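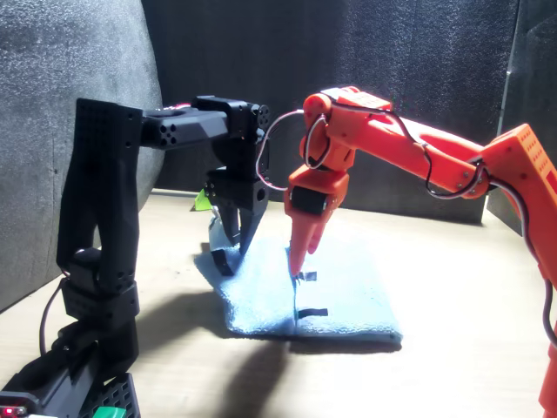
### 4.2 What the reporting rules leave out

Most guidelines for reporting bimanual cloth handling ask for three things: the object, the number of trials and the success rate. We think this is too little, and we doubt that adding more boxes to the form would fix it. In our reading of 19 task sheets written to the Trolus template, the word "folded" was defined in only 4. The rest left it to whoever was scoring on the day.

The problem is easy to state. A towel can have a clear fold line and still carry a thick, rolled edge or a bunched side. Under the Trolus wording ("the item is reduced to a compact rectangular shape") such a towel passes. Under the Roltow wording, which asks for aligned edges, it may fail, depending on how much slack the scorer allows. Neither document gives a tolerance. A success rate of any size means little under these conditions, and comparing two of them means less.

Tape markers are often offered as the cure. Small black markers on a light towel are easy to find, and the distance between them can be measured. We used them too (Figure 3). But a marker reports only on the spot where it is stuck. The cloth between two markers is free to wrinkle, and a policy trained on marked towels may have learned to look for tape. We know of no rule that requires a second run on unmarked cloth, and we think there should be one. 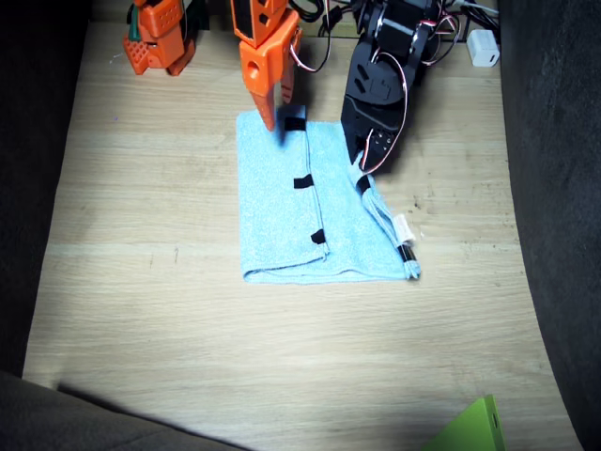
Bortolotti objected to this section in draft, writing that a second run on unmarked cloth would double the cost of every study and that small labs would simply stop reporting folding at all. We take the point about cost. We are less sure that fewer results of this kind would be a loss.

**Figure 3.** Light blue towel with black markers, and the grippers of the orange and black arms on the cloth.

Our own practice is modest. Each condition gets 30 trials, scored by 2 people who do not see each other's sheets, and every disagreement is published. Lighting and the material of the surrounding walls are written down before the first trial. The Trirau checklist treats both as optional, a choice we find hard to defend when hard shadows can fall across the work surface. Whether any of this makes results easier to reproduce is an open question, and we have not tested it outside our own lab.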